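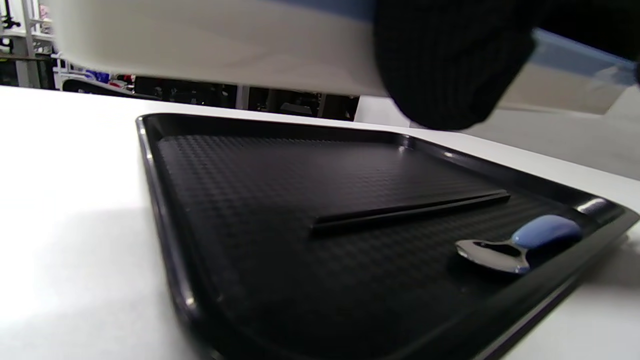
gautier_v
Need a sanity check on next years equipment ask before I send it up. We want to get tray setting done by machine at the Wevell kitchen, one line to start. Item set is black tray, chopsticks, spoon, white bowl with the blue band. Black chopsticks on a black tray, and the tray has that fine grid texture all over the bottom, so I'm guessing vision is where the money goes. 274 trays per lunch service. Quote from Betano covers arm + mount + one gripper, nothing on cameras, nothing on spares. Do I budget those seperately or push them to requote? Has to be in by end of the week.

posted 24 Sep 2024

leitner
Requote. Always. If cameras are a separate line someone upstairs cuts it and you get a blind arm.

Also is 274 with one shift or two

gautier_v
One shift. Two people on it now.

mopbucket_ray
Gonna be the grump. For 274 trays I would not buy an arm at all. Get different chopsticks. White or red ones, cheap, problem half gone. Then a plain dispenser for the chopsticks and spoons and a person drops the bowl. We looked at arms in July and walked away.

leitner
Disagree, sort of. Dispensers hate chopsticks. They lie right up against each other and you get one or three. We had a Bezerra unit for this, spent more time poking it with a stick than it saved. Sold it.

mopbucket_ray
Which Bezerra, the old drum one? Thats a known dog. The newer ones are ok

leitner
Drum one yes. Fine, fair.

gautier_v
Can't change the chopsticks, they come with the contract. Trays same. Spoons are easy, light blue handle, fat and round, shows up fine on the black. Bowl I'm less sure about.

tpk_lines
Bowl is your gripper cost. One gripper for a wide bowl AND skinny chopsticks = compromise on both. Either budget two grippers plus a tool changer or split it in two stations. Changer adds time on every tray, do the math on that first.

Other stuff people forget to put in:
– spare fingers / pads, a full set on the shelf
– lighting. shiny rim on a black tray will throw glare, you want diffuse, not the kitchen overheads
– washdown covers
– install days + electrician
– training for whoever is on shift, not just you

gautier_v
ugh ok. Lighting wasn't even on my list. Is Watley still the place for covers? They quoted me 113 each, no idea if thats per arm size or flat

tpk_lines
Was per size when I bought. Ask. And get the lead time in writing, ours showed up well after the arm did and it sat under a tarp.

mopbucket_ray
Still say lease first. Six months, one station, bowl only. Leave chopsticks to people. If it keeps up then buy. You're going to ask for the whole pot and get told no, then you have nothing.

leitner
Leasing is ok if the buyout is decent. Check what part of the payments count toward it. Ours was zero and I didnt read it. My own fault.

But bowl only means you still have someone standing there for the rest. So what did you save

mopbucket_ray
Wrists. Bowls are the heavy part of the tray. Not everything is headcount

gautier_v
Thats a decent argument for the form tbh, there's an injury prevention box on it I was going to leave blank.

So plan now: ask Betano for A) full set with two grippers, changer, cameras, lights and B) lease, one station, bowls only. Put both in, mark B as fallback. Spares line of 1441 on A, does that look light?

tpk_lines
Light. Does it include a cable set? Cables go first.

gautier_v
No cables. Adding.

leitner
Send them ten of your real trays and the real chopsticks before you sign anything. Make them run it on camera, full service length. Not a 2 min demo with stuff they picked.

gautier_v
Boxing some up tomorow. Will post the requote when I get it

mopbucket_ray
post the lease terms too please, might be back in the market myself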